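5.3 What the chore numbers do and do not say

It is tempting to report a single success rate and go home. We resisted, mostly because the single rate was flattering in a way that made two of us uncomfortable. Over the full evaluation the Hatcombe policy completed 1,881 of 2,338 attempted chores, and a reader in a hurry may conclude that four chores in five are now taken care of. That reader should be invited to pick which one in five they would like to find on the floor.

Table 4 breaks the attempts down by task. Picking up a single rigid object from an uncluttered surface and putting it in a bin is, for practical purposes, done. We have stopped enjoying it as a demonstration. Wiping a flat counter is nearly as good, provided that the definition of a wiped counter is the one in Appendix B and your mother-in-law is not consulted. After that the table gets less cheerful. Folding a towel works until the towel arrives inside out over a chair back. Sorting small hardware on the shop bench works until two washers stick together, at which point the policy treats the pair as one new and interesting object and carries it around for a while.

The human comparison deserves a word. Our operators, working with the same hand-held grippers used to gather the training data, finished all 7 chore families with few failures and a fair amount of sighing. They were slower than bare hands by a margin that embarrassed everyone, and we take this as a useful bound: some of the clumsiness blamed on learning belongs to the fingers. Two opposed pads are a poor substitute for a hand when the job is peeling the lid off a tub. In the tub-opening family, operators using the gripper failed often enough that we no longer count those failures against the policy, and we recommend that other groups check the same thing before writing the sad paragraph about generalization.

Surroundings turned out to matter more than we had planned for. The work was done in shared rooms, with people going about their business, and furniture had a way of drifting. Figure 4 gives an idea of the view from the tool during a session. The pads occupy the near field, and most of what lies past them is ordinary room: stairs, ceiling ducts, other people. A policy fed with views like this has a great deal to look at besides its job. In an early version, performance on the bin task dropped whenever someone walked behind the bench, and the fix was dull (more data with people walking behind the bench). We mention it here because the published baselines we compared against were tested in rooms with no one walking anywhere, and a household in that condition has few chores to do.

We also ran the Teltton protocol, which asks that a chore be scored from the state of the room and leaves the motion of the arm out of it. Under motion scoring, a mug set down gently in the wrong cupboard earns partial credit for the reach, the grasp and the lift. Under room scoring it earns nothing, and somebody has to go looking for the mug. We prefer room scoring. It cost us a good share of our best results, including one dish-rack sequence that had already been promised a place on the first page.

Recovery is the weak point in every family. When an operator drops a sock, the operator picks up the sock. When the policy drops a sock, it tends to carry on to the drawer, open its fingers over it with great care, and close the drawer. The Juntunen recovery module reduces this behavior on rigid objects and leaves it much as it was on cloth. We suspect the grasp check is at fault, since a pinch on thin fabric and a pinch on nothing look alike to the width sensor, but we have not isolated the cause and do not want to claim that we have.

Finally, there is the matter of who tidies up before the robot tidies up. Each trial began from a prepared state, and preparing it took a person several minutes: objects within reach, drawers unlatched, cables moved. None of that labor appears in Table 4. When we added preparation and cleanup to the clock for the laundry family, the total exceeded the time a person needs to do the laundry - comfortably. The shop-floor tasks came out better, as bench stock already sits in trays and the trays already sit where they should. If we had to place a bet on where these systems first earn their keep, we would put it there, and on the night shift, when the washers have been separated by somebody else.

Section 5.4 repeats the bin and counter tasks on the Terkeden arm, which has a longer reach and a shorter temper near its joint limits. The training data were left unchanged. Readers interested only in the household tasks may skip to Section 6, where the towel comes back.

Figure 4. View from the hand-held gripper, with the finger pads in the foreground and a shared room beyond. Two people stand close together at right, the nearer one with a white handheld gripper device at his side; a square fiducial marker is mounted on a white surface at lower left.
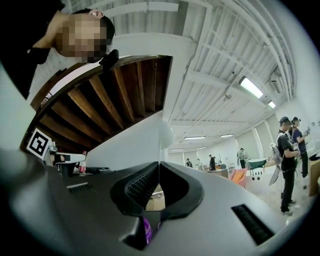 Household and Shop Robotics Group, Department of Mechanical Engineering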